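Three Hundred Demonstrations and a Shrug

12 July 2026

I have been putting off writing up the filtering experiment, mostly in the hope that the numbers would improve if I left them alone in a folder. They have not. So let me go through it while I still remember which script made which plot.

The question was Shireen Mkhize's, though she would like it known that she asked it in passing and did not expect anyone to spend a spring on it. We had 2,000 demonstrations of small-object tidying, all recorded with hand-held grippers in people's homes. Small objects means bracelets, hair ties, beads, loose earrings, the sort of thing that lives in a box on a table until somebody wants it. Every one of those demonstrations went into training. Shireen wanted to know how many of them were doing any work.

It's a fair thing to ask. The usual advice in imitation learning is to collect more, and the usual advice for what you've collected is to clean it. These two pieces of advice get along fine until you notice that cleaning means throwing away, and that you have just paid people to collect what you are throwing away.

The first filter was the obvious one. We scored every demonstration for image sharpness, frame by frame, and took the mean. Blurry recordings went to the bottom of the list. I was very pleased with this filter. It had a threshold, and a histogram with two bumps in it, and I put the histogram on a slide before I had trained anything at all.

Then we trained. Same network, same number of gradient steps, same 3 random seeds for each condition. One policy got everything. One got the sharpest 300. One got 300 picked by a random number generator that had no opinions.

The random 300 beat the sharp 300. All three seeds, on the robot, on the pick-a-ring-off-the-table task we call Jastia for reasons lost to history. Neither came near the full set, so anyone hoping for a headline about data efficiency can close the tab now.

I assumed a bug. I spent a week assuming a bug, and found two, and fixed both, and the result moved a hair in the wrong direction. After that I did what I should have done in the first place and sat down to watch the recordings.

What gets scored as sharp? People holding still. The sharpest demonstrations in the set are full of people hovering over a table deciding what to pick up next. Lovely crisp pictures of hesitation. The moments when the gripper is really moving in toward something are smeared, as you'd expect from a wide lens on the end of a swinging arm, and my filter had marked them down for it. I had built a machine for selecting people who couldn't make up their minds, and then asked the robot to learn from them. It learned very well. The sharp-300 policy would glide over the table, stop above a ring, and stay there with what I can only call great dignity until the timeout.

The second filter was less silly. We dropped the image score and ranked by motion: how much of the recording was spent closing on something, holding it, or letting go. We called this version Xaba. It needs only the gripper width and the tracked pose, so it runs on a laptop over lunch. Xaba-300 beat random-300 on every seed, though on one of them the margin was thin enough that I would not bet a sandwich on it.

The part I find interesting is what Xaba kept. I had expected tidy, businesslike recordings. A lot of them are a mess to look at. Shiny tablecloths that bounce light straight up into the lens, clear things that show up mainly as white streaks, patterned backgrounds, unmade beds, the other gripper wandering into view. If you had asked me in March to choose 300 demonstrations by eye, I would have binned most of these before finishing my coffee. 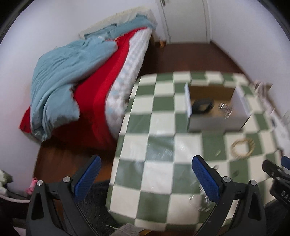
Shireen's view is that the mess helps, and that a policy which has seen a ring on a busy pattern stops relying on the ring being the only thing around. My view is that we haven't shown that. Xaba picks for motion, and the people who moved the most may simply have had more cluttered tables, in which case the clutter came along for the ride. To pull the two apart you would want busy rooms with slow hands and bare rooms with quick ones, and our collectors, selfishly, did not arrange their lives along those lines.

We did try a cheap version. Grametti is a little tool I wrote that estimates how busy the background is, by counting edges and calling it a day. With it we matched a set of 300 to Xaba-300 on busyness but ignored motion. That set landed between random and Xaba, with error bars wide enough to park in. I've looked at that plot more often than is healthy. On some mornings it says clutter matters. After lunch it tends to say otherwise.

Transparent things are still a disaster, by the way. Every policy, full set included, treats a small clear piece on a checked cloth as a rumor. They'll reach for the ring next to it every time. The motion filter doesn't touch this, and I didn't expect it to, but I had a secret hope and it has been dealt with.

A few details for the handful of people who might try this themselves. Score motion on the smoothed pose, or tracking jitter will pass for enthusiasm. Cut the first and last second of every recording before you score it. If you have two grippers, score them separately and take the larger value, otherwise a parked left hand drags down a perfectly good right one. And train the random baseline first, before you've grown fond of your filter.

The write-up is going to the Brimurville workshop as a short paper, with the sharpness result in the main text where everyone can see it. I had proposed the appendix. Shireen had proposed the title "Sharp Images of People Thinking," and we settled on something duller that neither of us likes.

Next is running Xaba on the full 2,000 with the weights turned into sampling probabilities, so that nothing gets thrown away and the slow recordings just come up less often. The first seed finished last night. I haven't opened the results yet, and I have a great deal of email to catch up on first.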